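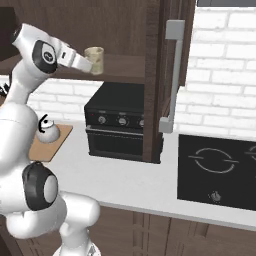 I spent most of the past month recording kitchen demonstrations for the arm model, and I want to write down how it went while I still remember the details. The project is called Cedstead. It's a small one. Octavio Gaete wrote the training code, Catalina Lagos built the simulated kitchen, and I do the driving, which means sitting with a controller and moving a rendered arm until the task is done.

The task list is short. Move the cup between the shelf and the counter, move the kettle on and off the cutting board, open and close the cabinet door. Each one gets a text instruction, and each recording is saved with the joint angles, the gripper state and several camera views. I do 8 recordings in a row and then stop, because after that my hands get lazy and the paths all start to look the same.

We have 2,851 recordings so far. After cleanup, 1,897 of them are going into training. The rest had dropped objects, long pauses while I figured out the wrist angle, or a label that didn't match what I did. Robel Tamiru went through the whole set with me and was stricter than I would have been. He threw out every one where I backed off and tried the grasp a second time. I argued to keep some of those, since a model that never sees a missed grasp has no idea what to do after one. We put them in a separate folder and haven't settled it.

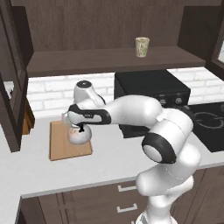 Page last changed: October 25, 2022

The kettle took me longest to get decent at. My early habit was to come in from the side, and in our simulator that usually ended with the kettle sliding along the board. Now I bring the wrist down from straight above and pinch the top. I also lift slowly for the first bit. The physics step is small enough to handle a quick lift, but the model copies speed along with everything else, and Octavio's first test run last January yanked things off the counter as if they were on fire.

Variety is the other problem. If the cup starts in the same place every time, the model learns the place and ignores the cup. Catalina wrote a script that shifts the objects a little and changes the finish on them between sessions. She borrowed part of it from Drerkov, an older project of hers that sorted boxes. It works fine, except that now and then it puts something down where the arm can't reach, and I have to reset and lose the count. 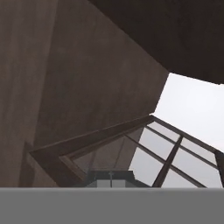

The wrist camera is the view I've changed my mind about most. I wanted it to carry the close-up part of the grasp, and when the gripper is over an object it does that well. The rest of the time it looks wherever the hand happens to point. Plenty of its footage is like this, a big stretch of brown wall with wood and glass below it and the flat gray of the gripper along the bottom, and no cup or kettle to go by. Fermín Pereyra suggested cutting those stretches. We tried it on a small batch and the timing between cameras got messy, so they're staying in. The model has to learn that this view is sometimes no help.

The fixed views are easier to trust. They show the counter and most of the arm, and when I review a recording I watch one of those first and only open the wrist view if something looks off.

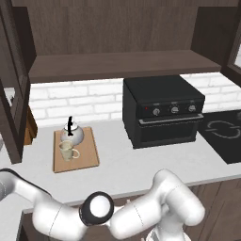
Kettle and mug on the board, gripper out of view.

Next is a run of 720 more recordings, mostly with two objects close together. With the mug in front of the kettle, one partly hides the other from the side camera, and I'd like to have a lot of those before Octavio trains again. Domingo Quezada has offered to drive half of them. I think a second person's habits will do the data good - he's left-handed and moves a lot faster than I do - but we'll need to agree on how to word the instructions first. I write "put the mug on the shelf" and he writes "mug to shelf."

I still need to fix the session notes too. I kept them in a text file for the first two weeks and in a spreadsheet after that, and the columns don't line up.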